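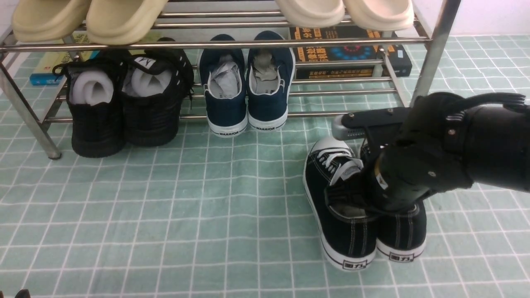
Slides up top, sneakers below.

Kornstead Athletic wants players (and a goalkeeper, please, we really need a goalkeeper!)

Hi, I'm Alfie Birkett and I run the women's and men's soccer teams at Kornstead. We're an amateur club, we play in the Saltura Sunday League, and we lost four players over the winter to new jobs, new babies and one very bad knee. So I'm looking for people who can join us now and stay on through the fall season, which kicks off in September.

Open tryouts are on Sat 7 April at the Clokberg Road fields, starting at 11. Come a little early if you can, as the parking lot fills up fast when the youth games are on. We'll warm up, do some passing and shooting, then play small-sided games until everybody's tired. Bring cleats, shin guards and plenty of water. I've got bibs and balls.
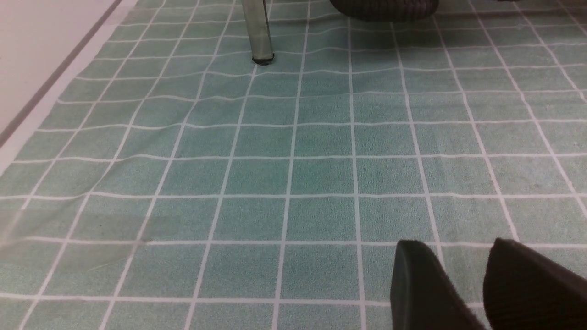
You don't need to have played at any kind of level. Some of our best people quit after high school and came back in their thirties, and they're having more fun now than they did the first time around. What I do care about is that you show up to practice, Tuesday nights under the lights, and let me know when you can't. If you're a keeper, I'll be thrilled to see you. If you've only ever gone in goal because your friends made you, I'll still be thrilled.

I'm also looking for an assistant coach. Roland Garside has done the job for four seasons and is moving over to our under-14s, so he'll be close by if you have questions. It's two evenings a week plus game days, and it pays $3,000 for the season. A coaching license is great, but I'd take somebody patient who likes explaining things over somebody with a folder full of certificates. You'd plan one practice a week yourself and help me pick the teams on Saturdays, usually over coffee at Sinaga, across from the fields.

To try out, just turn up. For the coaching job, email me at the club address with a few lines on what you've played or coached and which evenings you're free. I answer everything, though it may take me a day or two during the week.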